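We use cookies to remember your basket and see which pages people read. By carrying on you agree to this. Accept | Manage settings

Esmont Home Scorebook and Pay-Per-Player Tracker

I've been running a baseball picks pool for 15 years, and for most of that time I did it on the backs of envelopes. Then I did it on a spreadsheet, which was worse, because everybody wanted to see the spreadsheet and then everybody wanted to argue with it. So when I took over the Esmont page on this shop I was already a bit of a fan (I'd bought mine with my own money, I should say) and I'll try not to gush too much.
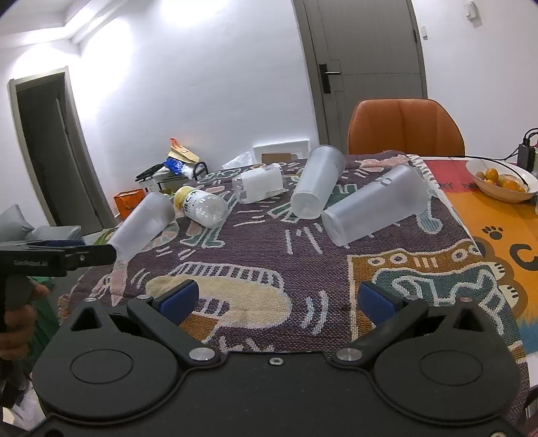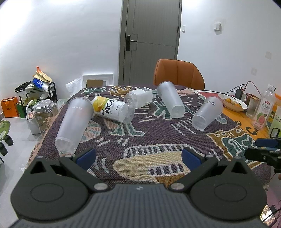

Can I run more than one pool on the same Esmont?

You can run two at once on the standard model, each with its own list of players and its own running totals. If you want a third you'll have to close one of the others first and save it to the card.

Right, so what is it? The Esmont is a little desk unit with a screen, a number pad and a slot in the side for a memory card. You put in the names of the people in your pool, you put in their picks before the first pitch, and when the games finish you type in the scores. It works out who's up, who's down and who owes a round of drinks. It doesn't take bets, it doesn't connect to any bookmaker and it doesn't tell you who's going to win. I get asked about that last one a lot!

The bit I like best is the lock. Once you press the green key, the picks for that game are shut and you can't change them without it leaving a mark on the record. I can't tell you how many rows this has saved us. There was one February, well before the season had even got going, when two of our lot fell out over a pick for the winner of the whole thing and each swore blind they'd had it first. With the Esmont you just scroll back and there's the time next to the name.

It'll hold 2,000 picks before you need to move anything to the card. For a pool the size of mine that's a full season with plenty left over, but if you're picking every game every night with a big crowd then do keep an eye on the bar at the top of the screen. It goes amber when you're getting close. Mine has only done it the once, and that was my own fault for never clearing out the practice games.

Setting up is easy enough, although the booklet is a bit of a slog. Skip to the page headed Muda, which is what they call the quick start mode (I've no idea why, I did ask). Hold down the menu key while you switch on and it'll walk you through the names, the season dates and how you want to score. You can score straight wins, or wins against a run line, or a points system where the long shots are worth more. We use points. It keeps the people at the bottom interested a lot longer.

There are a few things I'd change. The keys click, quite loudly, and there's no way of turning that down. The screen's fine indoors but I struggle with it in the garden. And it won't deal with a suspended game very well, so if the rain comes in and they finish it another day you need to leave that one open and put the score in later. Leave it open, don't put in nil-nil and fix it afterwards, or it'll pay out on the draw and you'll be unpicking it all evening.

The Brilunetti case fits it nicely if you carry yours about, and there's room in the lid for a pen and the spare card. The Tarigan stand fits too, but you have to take the rubber feet off the bottom first, so put them somewhere safe.

In the box you get the unit, one memory card, the mains lead, the booklet and a pad of paper pick slips for anyone who won't use a keypad. Extra slips are sold separately. We had 1,299 pads come in with the last delivery, so please stop emailing me to ask if they've run out!

Page last updated 6/27/24

Reader comments (3)

pennantchaser
Does the lock work for doubleheaders? Ours shut both games when I pressed green after the first lot of picks.

Kourosh Mazandarani
You need to enter them as game A and game B, pennantchaser. If you put them both under the same date with no letter it treats them as one. Caught me out as well. Very happy with mine otherwise, though I'd agree about the clicking.

southpaw_sue
Bought this for my brother's pool and now I'm the one who has to type the scores in. Paper slips are handy. Would like a bigger screen.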